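Reducing Page Load Delay in a Tab-Heavy Browser Profile
Abundio Carrillo
Project report, August 24, 2020

1. Background
The Donora extension suspends browser tabs that have not been used for a set time. The default limit is 300 seconds. Students in the Munatwood lab keep many tabs open and had complained of slow switching, so I tested whether a shorter limit helps on machines with 4 GB of memory.

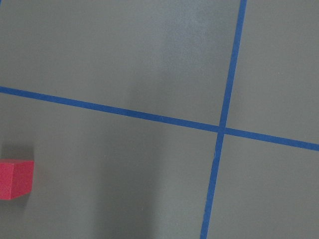
2. Method
A clean profile was created on one lab machine and loaded with 50 tabs from a saved session. Sync and all other extensions were turned off. The Ledesma script switched between tabs at random and logged the delay until the page responded. Log entries with a network error were dropped before analysis, which left 1387 switches.

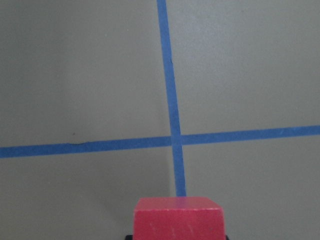 Figure 2. Gray work surface with crossing strips of blue tape and a red block.

3. Results
The shorter limit lowered memory use, but the median delay went up. Most of the added delay came from pages that had to reload in full - mail and shared documents were the worst. Static pages came back quickly under both settings. Pinned tabs were never suspended and showed no change.

4. Discussion
A single limit for all sites is a poor fit for this kind of use. The extension accepts a list of exempt sites, and adding mail and documents to it removed most of the slow switches

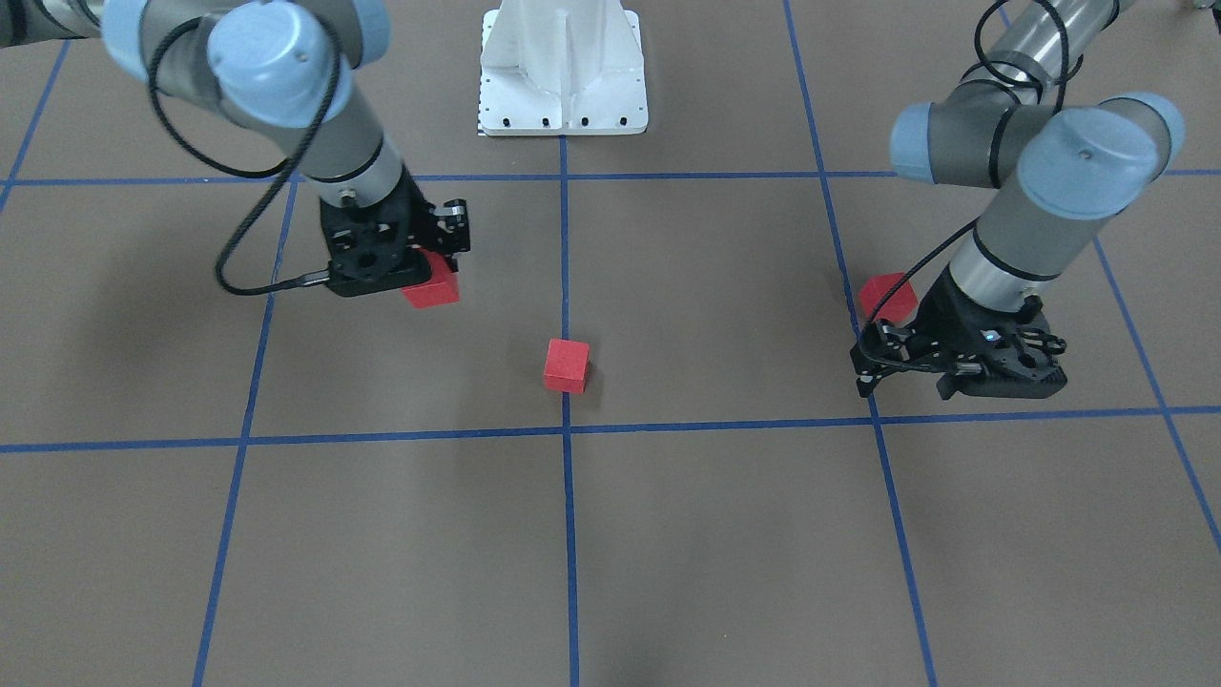 while keeping part of the memory gain. The list has to be entered by hand in each profile. I wrote a short import file for this and stored it in the Darnden folder with the logs. The test should be repeated on a machine with more memory, where the default limit may be enough.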